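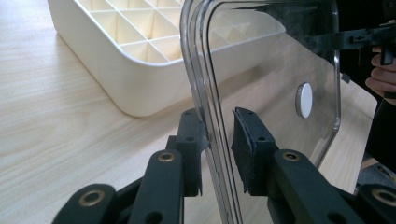 Two hand grippers on the acrylic panel, Saturday session, Haverford.

Thread: Uvomar open day, notes

jultero_fan
Went to the Uvomar open day in Haverford on Saturday. The panel handling table was the most useful stop. Two hand-held grippers, one on the bottom edge of a clear acrylic panel, one further up. Staff said they have logged 2,000 grasps on clear parts since November. Talk ran 45 minutes, mostly on pad wear.

stototby
Was that foam or rubber on the finger pad? The top edge looks frayed.

jultero_fan
Didn't ask. It's textured and dark, that's all I can tell you.

B_Lenz
If the pad peels there, the contact patch moves and your force figures are no good. We swap ours every 500 cycles — sooner on hard edges.

Dressler_B
500 is far too often. The load sits lower on the pad than that. A bit of fray at the top changes very little.

B_Lenz
On flat stock, maybe. The left side of that panel is a rounded bend, and the finger is right beside it. Half a centimetre over and you're gripping on a curve.

Dressler_B
Then the fault is in placement. New pads won't fix that.

stototby
Did they say how they find the edge on clear plastic? Ours loses it as soon as there's a reflection.

jultero_fan
By eye. The tools are held by people, so the operator finds it. The automated cell was behind a rope and only ran at 9 and at noon. I missed both.

B_Lenz
I saw the noon run. Opaque parts only.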